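Ticket: Gästeportal Ferienwohnungen Clelbridge, Bestätigungsmails kommen doppelt
Status: gelöst
Priorität: hoch
Eröffnet: 6. März 2024

Fehlerbild: Gäste bekommen nach der Buchung zwei identische Bestätigungen, manche sogar mit unterschiedlicher Buchungsnummer. Betroffen sind nur Wohnungen mit zubuchbarem Obstkorb oder Frühstück. Buchungen ohne Extras laufen sauber durch.

Erster Versuch: Mailwarteschlange geleert, Dienst neu gestartet. Keine Änderung, die nächste Testbuchung kam wieder doppelt an.

Zweiter Versuch: Zeitlimit der Schnittstelle zu Tsakiris angeschaut. Stand auf 500 Millisekunden, das ist schon sehr sportlich! Auf 3000 hochgesetzt, und siehe da – von 8 Testbuchungen kam nur noch eine doppelt. Also richtige Richtung, aber noch nicht die ganze Geschichte.

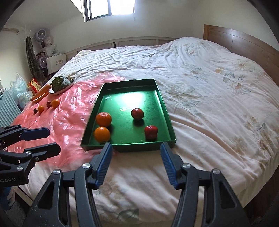
Dritter Versuch: Protokoll von Prevden mitlaufen lassen (tolles Werkzeug, man sieht wirklich jeden Aufruf mit Zeitstempel). Und da stand es dann: Wenn das Extra erst nach der Zahlung bestätigt wird, stößt das Portal den ganzen Buchungsvorgang noch einmal an, samt neuer Nummer und neuer Mail. Was habe ich mich über diese Zeile gefreut!

Lösung: In den Einstellungen unter Buchungsablauf die Option »Extras nachträglich abgleichen« auf »nur aktualisieren« gestellt. Zwischenspeicher geleert, alle Testbuchungen wiederholt. Jede Mail kommt genau einmal, die Nummern stimmen.

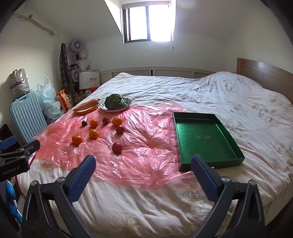
Technischer Support, Clerville
Bearbeitung Gästeportal

Nachtrag: Wer die gleiche Konstellation hat, sollte das Zeitlimit trotzdem oben lassen. Mit dem alten Wert lief der Abgleich abends immer wieder in einen Abbruch, und dann fehlt das Extra ganz in der Buchung. Die überzähligen Buchungsnummern bitte stornieren und nicht löschen, sonst passt die Monatsabrechnung für März nicht mehr. Ich lasse das Protokoll noch bis zum Wochenende mitlaufen und schließe das Ticket danach endgültig.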